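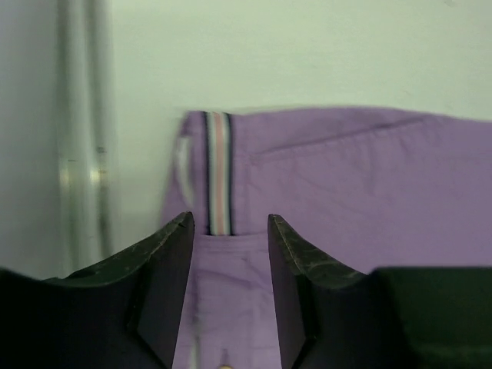 Figure 1. Lavender-purple garment spread against a pale, off-white background.

4.2 Repair and retention of household clothing in Briltdale

The second part of the survey dealt with the length of time that clothing stays in use within a household and with the point at which it is given away, sold or thrown out. Earlier work on this question has mostly relied on sales records, which show when a garment enters the home but say little about when it leaves. We therefore asked 229 households in Briltdale to keep a written diary of every item that was mended, altered, passed on or discarded. Diaries were issued in January and collected by the second author.

Households were drawn from the postal list held by the Bindaseck survey office. Letters were sent to 2,000 addresses, with one reminder. Flats and terraced houses are slightly over-represented among those who replied, and single-person households are under-represented. No payment was offered, although each household received a sewing kit when the diary was returned.

Entries were coded by two readers working separately. Where the readers disagreed, the entry was passed to a third (Zuccaro), whose decision was final. The coding scheme separates faults in the cloth itself, such as thinning or tearing, from faults in the making-up, such as failed seams, lost buttons and broken zips. A further code was kept for garments that were sound but no longer fitted. This last group proved hard to handle, as many diarists wrote only that an item was 'no good now' and gave no cause.

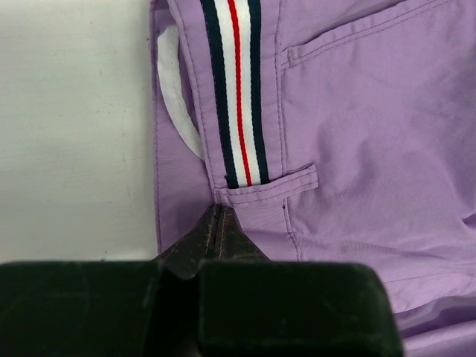

Figure 2. Striped ribbon trim and topstitching on a lavender-purple garment.

Faults in the making-up were reported more often than faults in the cloth, and this held for both adult and children's clothing. Waistbands, pockets and hems were the places most often named. Diarists who owned a sewing machine mended more items than those who did not, but the difference was smaller than expected. Hand sewing remained the usual method for small jobs in both groups, and several diarists noted that setting up the machine took longer than the repair.

Willingness to mend depended strongly on how the garment had been acquired. Clothes received as gifts or handed down within the family were mended more readily than clothes of similar age bought by the wearer. Hoarau found the same pattern in the Hodoroagă interviews and linked it to a sense of duty towards the giver. Our diaries offer some support for this view - one respondent mended the same cardigan 3 times 'for my aunt's sake' - but they were not designed to test it.

Cost was mentioned less often than time. Among those who used a paid service, most took their clothes to the alterations shop at Herkden, and the complaint most often recorded was

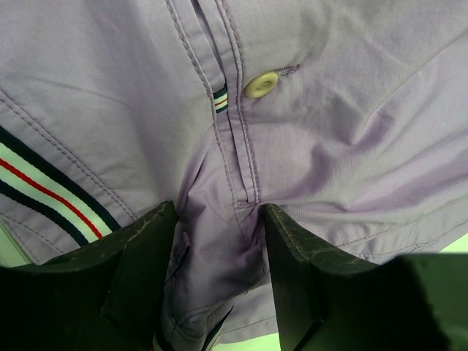
the wait between leaving an item and collecting it. Trousers and school uniform were the garments most affected, being needed again within the week. Some households bought a replacement during the wait and then kept both, so that the repair did not prevent a purchase. Studies that treat each repair as one purchase avoided will for this reason overstate the saving.

Two limits should be noted. The diary may itself have encouraged mending, and clothing stored but not worn was left out unless it was moved or discarded. Costa and Hyvönen are preparing a wardrobe count in 20 of the same households to address the second point.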